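Small Drawers, Big Mess: How Students Store Snacks and Small Things in Shared Kitchens
Project report, Group Skalley 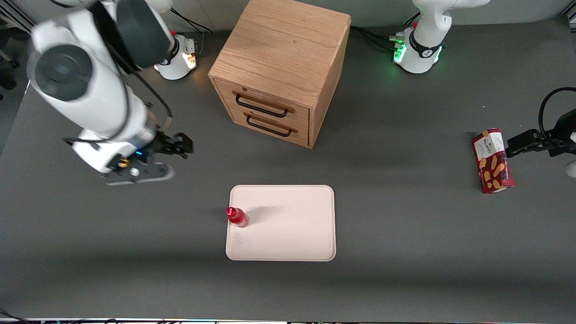 Figure 1. Drawer cabinet, tray with a small red bottle, and a red Walkers box.

1. Background

In our dormitory, Purkel, one kitchen is shared by many students. Every week there is some discussion about food that disappeared or became too old. We wanted to know if the problem is the amount of food or the way it is stored.

2. Method

We made a paper questionnaire and left it in the kitchens of two buildings, Purkel and Miettinen. We gave out 88 forms and received 46 back. The questions were about dry food only, because the refrigerators have their own rules. We also measured the shelf space for each person. In Purkel it is 40 centimeters of shelf, in Miettinen it is a little more, but the shelf is higher and short students complained about it.

3. Results

Most of the students keep snacks in the original box until it is empty. Tea, spices and small bottles are the things which get lost most often. Students who had a drawer or a tray with their name on it reported fewer lost items. The answers from Miettinen were more positive in general, but we received not so many forms from there, so the comparison is weak.

We asked also about money. The students estimated that they throw away dry food for about 175 crowns in one semester. This number is from memory and nobody kept the receipts.

4. Discussion

We did not ask how long each person has lived in the building, and this was a mistake. New students perhaps do not know which shelf is free. In the second part of the project, we will put name labels in the Purkel kitchen and repeat the same questions in March.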